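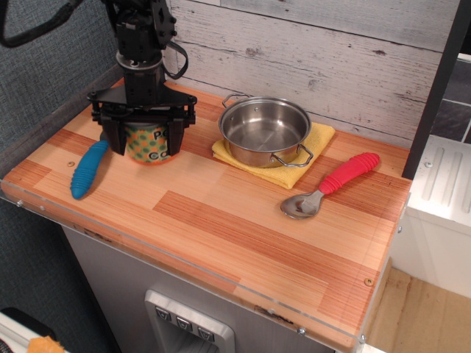

Home Stories Archive About

The planner was called Inga, and I'd been fighting with her for 10 days when she started asking for more time.

I don't mean she talked. Inga was a few thousand lines of motion planning code that Bernd Fuchs had written before he left Gristusov, and she talked the way code does, in the log. Usually it was dull stuff, grasp found, path found, go. Then one night I'm scrolling through run 263 with a bag of pretzels and there it is: "grasp found, path found, waiting."

Waiting for what? I searched the whole repo for that word (twice, with coffee in between) and got nothing!

So I called Gisela Barrientos, who had the desk next to mine and slept even less than I did. She read it over my shoulder and said, "How long does she wait?"

"Almost 60 seconds. With the can already in the fingers."

"And then?"

"Then she lifts it like nothing happened."

Gisela pulled up the joint data, and we sat there watching six flat lines crawl across the screen. Well, I thought they were flat. She zoomed in, and in again, and there was a wiggle in the wrist, tiny and slow, up and down, over and over.

"That looks like breathing," I said, and right away I wished I hadn't.

"It looks like a badly tuned controller," she said. But she didn't close the window.

I wrote to Bernd. I kept it light, you know, hey, weird question, did you ever put a pause in after the grasp? He answered in six minutes, at three in the morning.

"Don't take it out," he wrote. "I took it out once."

I read that to Gisela. She ate one of my pretzels, opened the config, and scrolled down to the timeout. It was set to zero. Then she started the next run, and we both leaned in to watch the log.

Get new stories by email. Subscribe
© Sestix Stories | Contact | Back to top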